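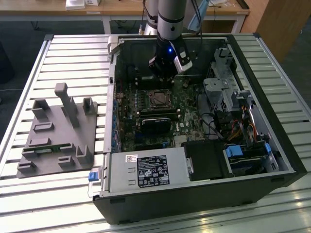

Desktops > Upgrades > Old office machines

Posted by Uchenna Nwosu, June

I have an old office tower and I want to make it a small file server for my family in Cáceres. My budget is 300 euros. The case is already open on its side, and the CPU socket is empty. Is it better to buy a used processor for this board, or to begin again with a small new box? I need space for 1,000 films and photo folders, and it must be quiet at night.

Stornar
Read the board model first, it is printed on the board. Then look in the maker's list of supported processors. For files you do not need a fast one. Put your money in the disks.

Drasarero
buy new. old power supplies eat electricity

Ruvgate
I do not agree with the answer before mine. I made the same thing with a used processor and two new disks, and I paid 346 in total, so your 300 is a little tight. Please close the socket lever gently and never touch the pins. It has been working for 13 months in my hallway.

Contact us | Copyright Help Board members | Back to top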